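Refinishing the top of a big old table, keep the pale color or go darker?

Cladberg Home Workshop Board > Finishes and Surfaces

plumbline_hattie
Hello everyone, long-time reader and very occasional poster. I finally have a question that my usual poking around in the old threads hasn't settled, so please bear with me while I get it all out.

We have a long work table that came with the place when we moved in, and it has been a homework table, a sewing table, a wrapping-presents table and, for one memorable winter, the only table we had. The top is a beige that I've grown fond of. My sister thinks it looks like a dentist's office and wants me to stain it a nice dark walnut color. I have two cans of Zoreck satin clear on the shelf already, which is pushing me toward leaving the color alone, and a budget of 885 dollars for the whole room, so I'd love for the table to eat as little of that as possible (I still need a rug!).

My worry is glare. We get strong light through the side window and I do close work at that table most evenings. Would a satin coat make it shinier than it is now? And does a dark top make a small room feel smaller, or is that one of those things people just repeat?
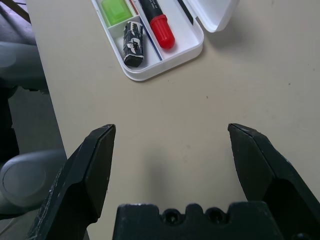

Sithole, June

Typing this one out from my mother's kitchen, so forgive me if I answer slowly, she has opinions about phones at the table. I forgot to say that I've put samples on scrap, one coat and two coats, and I can hardly tell them apart. Does that mean I'm doing it wrong?

oakandaft
Welcome, Hattie, and no, you're not doing it wrong at all. Satin is forgiving that way. The first coat mostly soaks in and the second one gives you the bit of depth, and if your scrap was thirsty you may need a third before you see much of anything. Give it a full night between coats even if the can tells you four hours. I've rushed it and had my elbow stick to the thing at breakfast.

As for dark or pale, I'm on your side and against your sister. I had a walnut-stained desk for 20 years and I spent most of them dusting it. Every crumb shows, every thread, every ring from a mug. A pale top hides a multitude of sins, and when you drop a needle on it you have a fighting chance of finding it again.

marrowfat
Going to disagree with oakandaft here, in a friendly way. A dark top is easier on the eyes if you sew with light fabric, and if you read a lot of white paper at it the contrast helps you keep your place. I wouldn't write it off because of crumbs. You can wipe up crumbs!

What I would say is find out what the top is before you buy any stain. If it's real wood, lovely, go ahead. If it's a factory surface then the stain will sit there and sulk and you'll be scraping it off with a card. Try a few drops of water on the underside, somewhere that has never been finished, and see whether they soak in. 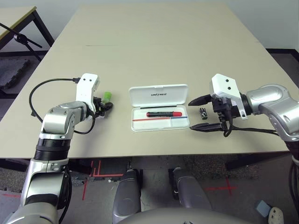
What I'd do, in order

Clear the table completely and wash it with warm water and a drop of dish soap. Let it dry overnight.

Go over it very lightly with fine paper, by hand, with your palm flat. Keep away from any seams, where it's easy to go through the surface before you notice.

Wipe it with a damp rag, then a dry one, then leave it alone for an hour and have a cup of tea.

Put on one thin coat with a foam brush, long strokes, and don't go back over it. If you see a bubble, let it be.

oakandaft
I'd swap the foam brush for a decent bristle one, but otherwise marrowfat and I are agreeing now, which is a bit alarming. Also, Hattie, move your lamp before you decide anything about glare. Put it to the left if you're right-handed, and lower than you think. I fought with my desk for years and it was the lamp.

plumbline_hattie
You are both so kind. I tried the water drops on the underside and they just sat there in little beads, so I think that settles the walnut question, and I've told my sister. She took it well (she wants to pick the rug now). I moved the lamp last night too and it is so much better that I may not touch the top for a while.

One last thing. I'd like to keep my pencils and bits in something with a lid so they stop rolling onto the floor. Tray, drawer, jar?

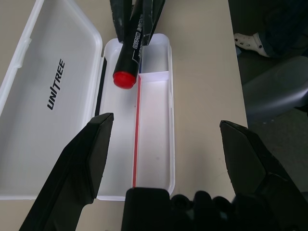 dovetail_dot: jars, every time, because you can see what's in them and you never have to lift a lid with glue on your fingers. I know plenty of folks swear by divided trays, but mine always ended up with everything in the one compartment. I bought a fancy Dreltirik organizer once and the cat sleeps on it.

marrowfat
Jars tip over, Dot. Shallow box with a lid, kept at the back of the table.

dovetail_dot
Mine have never tipped! Put a few coins in the bottom.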